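Print this page | E-mail this page to a friend

The Lost and Found Gallery

Welcome back to the gallery, and thank you for your patience while I got this year's pages in order. Those of you who have been coming to the Moria swim and craft weekends since the beginning will remember that the lost and found used to be a grocery sack hung on a doorknob, and that whatever was at the bottom of it in July was generally still at the bottom of it the following July. We do things a little better now, I like to think. Lionel Haslam keeps the list, Rhea Gatchalian keeps Lionel on schedule, and I put up the gallery and write far too much underneath it.

What gets left behind at a place like ours is nearly always small and nearly always something its owner uses every day, and I find I've grown fond of these things. A person will drive home without a hairbrush and not miss it until bedtime, and then turn the whole car out looking for it. Sunglasses go the same way, especially when the evening turns cloudy and they get taken off and set down on the nearest flat thing. We've had 2,644 entries on the list over the years (Lionel told me the number over coffee, very proudly), and I would bet that sunglasses and water bottles make up the better part of them.

Please do look closely before you write to us. Colors are the best help. "A bottle" could be anybody's, but "a blue bottle with a blue cap" gets us most of the way there, and if you can remember anything at all about the label, so much the better.

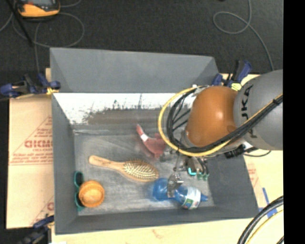 Do I have to come in person to pick something up?

Small things can go in the mail if you cover the postage, and you can also send a friend or a neighbor, as long as they bring a note with your name on it.

The blue bottle is lying on its side with its cap on, and the label has white, green and red in the printing. I know plenty of families who own four of the same bottle in four different colors, so do go and count what's in your cupboard before you decide it isn't yours. If it is, tell us what the label says and we'll set it aside for you.

The sunglasses are teal, a color I've always liked and never had the nerve to wear. They're partly underneath the orange lid, so you'll only see bits of the frame poking out, but the color ought to be enough to jog somebody's memory. Aarti Sandhu, who sorts the kitchen end of things for us, asks that anyone missing a round orange lid write to her with the size of whatever it belongs to -- a lid without its bottom half is a sad object, and she has been known to go through every shelf we own trying to make a match.

I have a soft spot for the hairbrush. It's wooden, with a light tan handle and an oval head full of golden bristles, and it puts me in mind of the one my grandmother kept on her dresser and wouldn't let any of us touch. If you came to the Tradcombe cabin with a brush like it, please write. A brush you're used to is hard to replace, and I've bought enough bad ones in my life to say so with some feeling!

And then there's the pinkish-red one, all crumpled up, with the little patch of white. It might be a soft toy and it might be a piece of fabric, and I'm not going to guess any further than that. If there's a child at your house who has been asking after something pink or red, show them the picture and let them tell you. Children are far better at this than we are. Jhun Galang's youngest once picked out her own mitten from a heap of them in one glance, while the rest of us were still putting on our reading glasses.

A few practical matters before I let you go. We keep things until the end of the season, and after that whatever is clean and useful goes over to the Boychuk thrift shop, where it finds a new home quickly enough. Anything you'd like held longer, just say so in your note. Zhuoran Qin answers the messages most mornings before 5 of us have even finished breakfast, so you shouldn't be waiting long. Please give your name, which cabin you stayed in, and how you'd like your things sent back.

The Gilach cabin page is still to come. I have 2 more boxes to go through on my porch, and I'll put it up when they're done.

Sign up for our newsletter! We send it once a season and never share your address.

Contact us | Copyright Moria Weekends, all rights reserved | Back to top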